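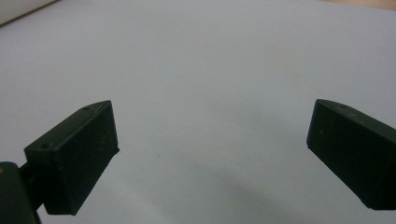 Housekeeping Basics at Donum
Notes for session four: plain surfaces
Judite Frade, Room 201, 3 April 2025

Hi all! I promised I'd type these up because I talk too fast, and because two of you missed the session and Renji's notes (sorry, Renji) are mostly arrows. The session runs 90 minutes and we spent nearly all of it on wiping, which sounds like a lot of wiping until you start paying attention to it.

Why I start with pale, plain tops

I like teaching on a plain white surface. Patterned counters and wood grain are very forgiving, and you can leave half your crumbs behind and go off feeling pleased with yourself. A matte white top shows you every streak and every gray smudge, especially when you get your head down low and look across it toward the window. Do that before you start and again when you think you're done. I still get caught out by it! Last February I cleaned my own kitchen table for visitors, sat down in the one chair I never use, and there was a great big swoosh of dried cleaner right across the middle.

Light matters too. The same white can look a bit blue or lavender in one corner of a room and creamy in another, and people scrub away at a "stain" that's only the shadow of the cupboard. Put a clean sheet of paper down next to the spot. If the paper changes color the same way, leave it alone and go have a coffee.

First, take everything off

Everything, please. Lifting a jar, wiping where it stood and putting it back leaves you with a map of wiped patches and dirty edges. Get a tray or a big box and move the whole lot out of the way. Darmawan asked about things that are too heavy to move, and for those I slide them to one end, do the empty end, dry it, slide them back and do the other. Lift the front edge a little if it has hard feet. A bit of grit under a hard foot will scratch a soft finish faster than you can say oops.

Dry before wet

If you take one thing home from this session, make it this. Crumbs, dust and grit come off dry, with a soft brush or a dry cloth folded in four, working from the back edge toward you and into your other hand (or the pan). Start wet and you've made paste. I know it's an extra step. Do it anyway.

Then the damp cloth. Damp means wrung out hard, and then wrung again. A drop of dish soap in a bowl of warm water is plenty for ordinary dirt. More soap means more rinsing, and most of the streaks we looked at were soap that never got rinsed off.

My wiping route goes like this:

Start at the far left corner.
Go straight across to the right, one long pull, no circles.
Come down by a bit less than the width of the cloth and go back.
Turn the cloth to a clean face when you reach the middle.
Do the front edge last, then run the cloth underneath the lip, where fingers go.
Rinse the cloth, change the water if it's cloudy, and do the whole route again with plain water.
Dry with a second cloth, same route.

Left-handers, flip it. Daichi did it flipped without being told and his was the neatest in the room.

Marks that won't budge

Scuffs first. A gray or dark line on a pale top is often something that rubbed off onto the surface, so try a dry eraser very lightly before you reach for anything stronger. For sticky label residue, lay a warm damp cloth over it for a few minutes, then roll it off with your thumb. A plastic scraper is fine if you keep it nearly flat. Metal ones stay in the drawer!

Tea and coffee rings: baking soda with just enough water to make a soft paste, left to sit a little while, then lifted with a damp cloth and rinsed well. Please don't grind it in. A matte finish that's been rubbed hard ends up with a shiny patch, and the shiny patch is forever. Test anything new on a spot the size of a coin, somewhere at the back, and wait 24 hours before you use it on the rest. If the maker of your counter left you a care sheet, that beats anything I say here.

Never mix cleaning products. I said it in week one and I'll say it every week.

Putting things back

My favorite part, and the one everybody rushes. Wait until the top is really dry (back of the hand, flat, in a few places). Wipe the bottom of each thing before it goes down. And before it goes down, ask if it lives there. Chiharu told us she'd kept a letter rack on her counter for years with no letters in it, and I went home and found I had pretty much the same thing, only with rubber bands.

I like to leave one clear stretch, big enough to set down a full grocery bag. It's so much easier to keep wiping a surface you can get to.

For next time

Pick one surface at home and do the full dry, damp, rinse, dry routine on it. Some 30 minutes should do it, less for a desk. Then do only the quick dry brush each evening until we meet, and write down what keeps landing there. Keys, mail, a screwdriver, whatever it is. Bring the list, and bring two cloths you don't mind getting stained, because we're moving on to stovetops.

If you need cloths, there's a stack in the bottom drawer by the door. Rinse them and hang them over the rail when you're finished, please, spread out flat.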